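Search this newsletter Search Clear

Can it do the flowers yet?

Every spring, usually in May when the windows are open and the mending basket has gotten out of hand, somebody writes in to ask when the machines are going to take over the housework. We sent this newsletter to 4,000 kitchens last month, and I believe a fair number of you wrote back with some version of that question (one reader would like to know specifically about fitted sheets, and I feel for her). So I've been reading up, and talking to people who work on it, and I spent a long and very pleasant evening with a pot of tea and the folks behind the Gesunia project, who are trying to get robot hands to handle the soft, floppy, fussy things that fill a house.

I should say right off that I came to this as a person who arranges flowers, irons pillowcases and loses socks. I'm no engineer, and the Gesunia people were patient with me. What I wanted to know was simple enough. If I handed one of these machines my chores for a day, which would get done?
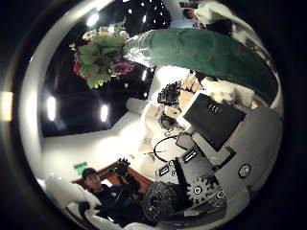

Photo: Gesunia project

The first thing they told me is that the chores we think of as hard and the ones a machine finds hard hardly ever match up. Adding up the household accounts is a misery for me and no trouble at all for a computer that costs less than my winter coat. But picking one pillowcase off a heap of other pillowcases, well, you and I do that while we're looking out the window and wondering about supper. A machine has to work out where one piece of cloth stops and the next one starts, and cloth doesn't help. It slides and it bunches, and it never lies the same way two times running.

Flowers are their own kind of trouble. I asked about those first, naturally, as the shop on my corner in Lonudport has been short of hands since the winter and the owner and I like to joke about hiring a robot for the bucket work. A stem is stiff but it will bruise. A tulip leans whichever way it pleases. If you squeeze a bunch hard enough to be sure of it, you can crush the bottom of it, and if you're too gentle the whole lot swivels in your hand and the heads go down where the stems should be. I've done that myself, with a customer watching! 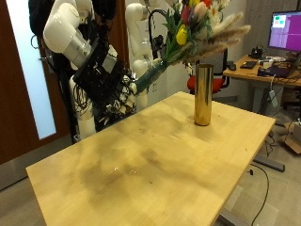 And then there's the getting it in. A tall, narrow vase is an unforgiving thing. You have to bring the stems over the top, tip them upright, and let them down without catching the rim, all while the leaves are hiding the very spot you need to see. I do it by feel and by a little wiggle at the end, and when I tried to explain the wiggle I got quite tangled up and had to act it out with a bunch of celery. They told me that was useful, which may have been kindness. A good deal of what they do is finding ways for a hand to make those little corrections, and the wiggle is, I gather, just the sort of thing that's hard to write down.

So how close are we? I asked for a straight answer and got a careful one, which I'll pass along as carefully as I can. Under tidy conditions, with a clear table and a thing that stays where it's put, they think a good many single steps are within reach. Lift this, move it there, set it down. String 5 of those steps together and the odds of a stumble go up at every one. Put the same job in a real kitchen, with the mail on the counter and the cat in the fruit bowl, and you're asking for something a good deal harder. A person shrugs and moves the cat.

I pressed them on shops as well, as our readers in Prirkow run a lot of the small ones. The feeling was that a shop floor is a bit kinder than a house, simply because the same job comes up over and over. If you need the same vase filled the same way all morning, that's a much better bargain for a machine than one vase, one load of towels and a jammed drawer.

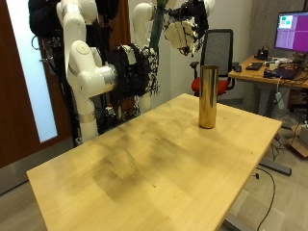 What I'd hand over, and what I'd keep

I made myself a list on the train home. I'd hand over the socks without a backward glance. I'd hand over the carrying, too, all that up and down with baskets that does my knees no good, and the folding of dish towels, if anyone could promise me they'd come out square. The flowers I think I'd keep. I like the smell of them and I like the quiet, and it takes me ten minutes with the radio on.

Cloth is the one I'll be watching, though. 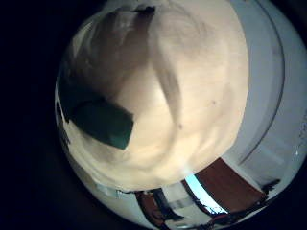 A close look at something pale, with a patch of dark green.

Next time I'd like to get into what these things might cost to run and who would fix them, and I have 2 readers in Palumbo who mend sewing machines and have strong opinions on that subject. If you have a chore you'd give away tomorrow, write and tell me which one. The fitted sheets are already on the list.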